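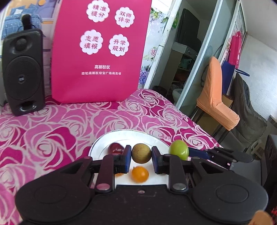

Who Taught the Robot to Pick Up a Plum?

Grabbing a small round fruit is easy for you. You learned it as a baby, mostly by squashing things. Robots have a harder time. Squeeze too little and the fruit rolls away. Squeeze too much and you have jam.

At Vorkico, a fruit-packing company in the town of Lekley, people used to sort all the fruit by hand. There were 80 of them, standing at long belts, picking out the small, the bruised and the odd. It was a steady job and a very dull one. Now a robot arm named Hollis does part of it. (The people chose the name. Hollis was not asked.)

Before Hollis could start, somebody had to show it how. Workers practiced with a gripper you hold in your hand, a bit like a giant pair of tweezers. A camera on the gripper records each grab, and a computer studies the recordings. Hollis needed 2000 grabs before it could be trusted with a tomato. Grapes are still a sore subject.

So what happened to the sorters? Some became robot teachers. Some now check the fruit Hollis isn't sure about. Four of them fix the machines, after a course that lasted until May. Others moved to different jobs, and a few of those didn't want to go. When a machine takes over a task, people have to work out what comes next, and that part can be hard.

Hollis never gets sore feet or asks for lunch. It also once packed a tennis ball with the limes. A sorter spotted it in two seconds – and is still telling everyone.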